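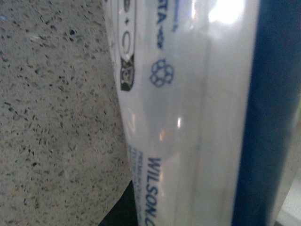 3/5/25

Wrist camera is on and talking to the laptop! I've wanted this since February and it took one evening once the right cable showed up (Stinley sent the short one first, then the long one, no charge for either, bless them).

First thing I put in front of it was the tennis ball can, the milky plastic one with the navy printing. It is a mean test. The plastic is shiny, so the lamp puts a big white glare near the top, and the wall is so pale that the software can't decide where the can stops. On the speckled counter it found edges everywhere, every little black fleck was an edge as far as it was concerned. I laughed out loud. Then I turned the threshold up to 146 and most of the flecks dropped away, and what was left was the curve of the can and that lovely dark blue band. The band is the thing to track. Solid color, no pattern, hardly any shine compared to the rest of it.

I can read WILSON.C running down the side, a bit soft. The tiny print next to it is mush. Focus ring is glued on this camera and I'm going to have to pick the glue off with a needle, which I am looking forward to more than I should. Also want to try it from farther back. Right now it gets so close that the can fills up nearly everything and the arm has no idea how long the thing is or where the ends are.

Other stuff from today, before I forget:

Elbow joint on Jasine (yes, the arm still has the silly name) is running much smoother with the new washers. I ran the bend-and-straighten loop 99 times with nothing on the wrist and it didn't skip. Old record was 4. I did a lap of the kitchen.

The Karimi motor board gets warm when the arm holds still with its wrist up. Not scary warm. I'll put a fan on it, there's one in the drawer from the old printer.

Cable from the camera needs a loop of slack at the wrist, because at full twist it pulls tight and the picture drops out. I have a strip of Velcro on it for now and I'd like to print a proper clip. Pavance has a file for one that looks close, just needs a wider slot.

Tomorrow: glue off the lens, a sheet of paper over the lamp to kill some of that glare, then the blue band again with the threshold where it is. If it holds I'll let the fingers close on the can, very slowly, with my hand on the switch. I'm so excited I'm not sure I'll sleep.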